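Skutasow Hardwax Oil, Clear Matt: review

Category: wood finishes, interior
Tested on: beech and oak worktop offcuts, one full-size worktop
Compared with: Brullavora Worktop Oil

Hardwax oils are sold on the idea that one product can give the repairability of an oil and most of the stain resistance of a varnish. Skutasow's version is a two-coat finish for worktops, tables and shelves. It comes in matt and satin. I tested the matt, because matt finishes tend to be where the cheaper products go wrong: the matting agent settles, and the last third of the tin dries shinier than the first.

The full tin weighed 1,365 g on my kitchen scales, lid included. The lid is the press-fit type and it distorts if you lever it from one side. Work round it with a wide screwdriver. Mine resealed well enough to keep the oil usable for the whole test, with a thin skin on top by the end that lifted out in one piece.

Application

The instructions ask for bare timber sanded to 120 grit, then two thin coats with a night between them. I followed this on the beech and went finer on half of the oak. The finer sanding was a mistake. The oil took less evenly, and the surface marked more readily in the water test.

A lint-free cloth gave a better result than the Kuzmenko short-pile roller I normally use for oils. The roller left too much on the surface and I had to wipe back twice. On the full-size top I worked in strips along the grain, with a second cloth to take off the excess after ten minutes. Smell is moderate. A window open overnight cleared it.

The colour change on beech is slight and leans yellow. On oak it is stronger, close to the tone you get by wiping the bare wood with a damp cloth. Anyone hoping to keep the raw look of pale timber should try an offcut first. 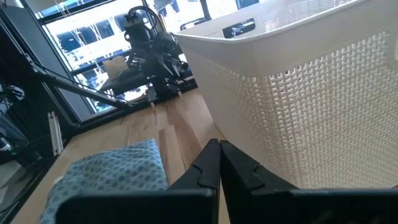

White plastic laundry basket on a light wooden tabletop.

Resistance to water and stains

I left the samples for 146 hours before putting any liquid on them. The tin says light use is possible sooner, and it probably is, but early results on hardwax oils vary with room temperature and I wanted a fair comparison.

Standing water wiped off after an hour left no mark on any sample. Left overnight, it raised the grain on the finely sanded oak and did nothing visible to the rest. Black coffee and cooking oil caused no trouble. Red wine left a faint ring on the beech after four hours, which faded over the following days and can still be found in low light. Turmeric paste stained everything, as it does with every finish of this kind I have tried.

Brullavora Worktop Oil did slightly better against wine and clearly worse against standing water. It also needed a third coat before the beech stopped looking patchy, which removes most of its price advantage.

Wear and abrasion 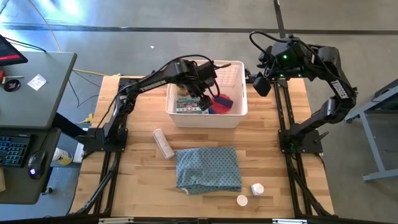
Abrasion matters more than stains on a top that is used for things other than food. Scratches across the grain break the wax film, and dirt then collects in the line. The usual culprits are stoneware with an unglazed foot and anything dragged with grit under it. Plastic is kinder, though a white plastic bin on a pale butcher-block top, like the one here, can still do harm if it is loaded and slid instead of lifted. I dragged a similar container, weighted with two bags of sugar, back and forth over the beech sample. The clean base produced a faint burnished track. With a pinch of sand beneath it, the same load cut through the finish in a few strokes.

The burnished track is the more annoying of the two faults. Fresh oil does not bring the matt back by itself. I got an acceptable match by rubbing with a 3,000 grit pad, wiping on a very small amount of oil and buffing it off almost at once. The scratches were easier: 180 grit by hand, then 120, then two spot coats. The repair can be felt more than seen.

Use on a factory-finished top

The full-size piece was a Warkero beech top that had been supplied with a thin factory oil. Skutasow advises sanding back to bare wood. I did so on the upper face and left the underside as it came, with one coat over the old oil to balance it. The underside stayed tacky for 5 days and then hardened. I would not do this on a face anyone has to touch.

Ratings

Ease of application: 7/10
Water resistance: 8/10
Stain resistance: 6/10
Repair: 8/10
Evenness of sheen: 9/10

Recommended for beech and oak worktops in ordinary use. Stir the tin every time, right down to the bottom, and store the cloths flat outdoors until they have hardened.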